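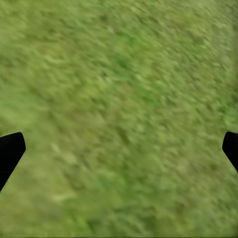 1. Reporting period and scope

Progress report 2, Bendby Turf Irrigation Efficiency Project
Submitted to: Marjorie Bellamy, Program Manager, Contreras Water Fund
Prepared by: Noeline Wihongi, Project Lead
Date: 5 July 2021

The period covers the second stage of the funding agreement: soil survey, controller installation, pipework repairs and the first set of distribution tests. Work on the northern oval and the two lower fields is in scope. The cricket practice area was removed from the agreement by variation and is not reported on.

2. Summary of status

Soil survey: complete.
Controller replacement: complete on the northern oval, in progress on the lower fields.
Mainline repair: complete.
Distribution uniformity testing: northern oval complete, lower fields not started.
Staff training: first session delivered.
Final report: due October.

The project is behind the agreed schedule on the lower fields. The delay is in the supply of valve boxes and does not affect the end date.

3. Soil survey

Cores were taken on a grid across all three playing surfaces. The northern oval has a sandy loam over clay, with the clay at a fairly even depth. The lower fields are less consistent. The eastern side of field 2 has a band of imported fill, probably from the car park works, and water moves through it much faster than through the surrounding profile. Mathis Ferrand has marked the band on the site plan as a separate hydrozone, and it will be run on its own station.

Thatch was measured at the same points. It is thicker than we would like on the southern goal square of the northern oval. The grounds crew will scarify that section at the end of the winter season, outside the project budget.

Water repellence was tested in the laboratory on air-dried samples. Moderate repellence was recorded on the crown of the oval and low repellence elsewhere. A wetting agent has been added to the maintenance plan for the crown only.

4. Controllers and sensors

The old controller on the northern oval was a fixed-time unit with no rain shut-off. It has been replaced with a Hurkico controller linked to soil moisture probes at 4 positions. The controller skips a scheduled run when the average of the probes is above the refill threshold. One probe gave low readings after installation and was found to be sitting against a buried stone. It was lifted, reset in firm soil and has tracked the others since.

Refugio Ledesma has set the refill threshold conservatively for the first season. It will be lowered in steps if turf cover holds. Any change is entered in the site log with the date and the initials of the person making it.

On the lower fields the controller cabinet and power supply are in place. The control cable has been pulled but not terminated.

5. Mainline and sprinklers

Pressure testing located a leak at the tee below the pump shed. The tee and a short length of pipe on each side were replaced and the line held pressure on retest. A total of 43 sprinkler heads were inspected. Worn nozzles were replaced with matched sets, and heads sitting below grade were raised to finished level. Several on the boundary were throwing onto the path and have had their arcs adjusted.

The supplier of the original heads no longer stocks nozzles for that model. Fureck nozzles with an adaptor were used instead. They are slightly dearer, and the difference has been absorbed within the materials line.

6. Distribution testing

Catch cans were set out on the northern oval before and after the sprinkler work. Uniformity improved over most of the surface. The western flank is still below target and the likely cause is head spacing, which was set too wide when the system was first laid. Two options are being priced: adding a lateral, or changing to a larger nozzle on the existing spacing. The second is cheaper but would increase the load on the pump, and the pump curve needs to be checked before a recommendation is made.

Wind was light during both tests.

7. Training

Marisol Bermúdez delivered the first training session to grounds staff. It covered reading the probe display, manual override, and fault codes. Staff asked for a laminated quick guide to be kept in the cabinet. A draft has been circulated.

8. Budget

Expenditure is within the approved total. An underspend of $1,000 on laboratory analysis is carried forward, and we ask that it be applied to the pump assessment described in section 6. No other change to the budget is sought.

9. Risks

Valve box supply. Delivery has been confirmed in writing by the supplier. If it slips again, boxes of a different depth can be used with extension collars.

Winter fixtures. Access to the lower fields is limited on match days and after heavy rain. Trenching has been programmed around the fixture list.

Meter data. The site meter also records the clubrooms. A sub-meter on the irrigation line is needed before savings can be reported with any confidence, and a quote is being sought.

10. Next period

Terminate control cable and commission lower fields.
Complete catch can testing on both lower fields.
Check pump curve and report on the western flank.
Install sub-meter.
Deliver second training session.

Attachments: site plan with hydrozones, laboratory results, catch can data sheets, expenditure statement.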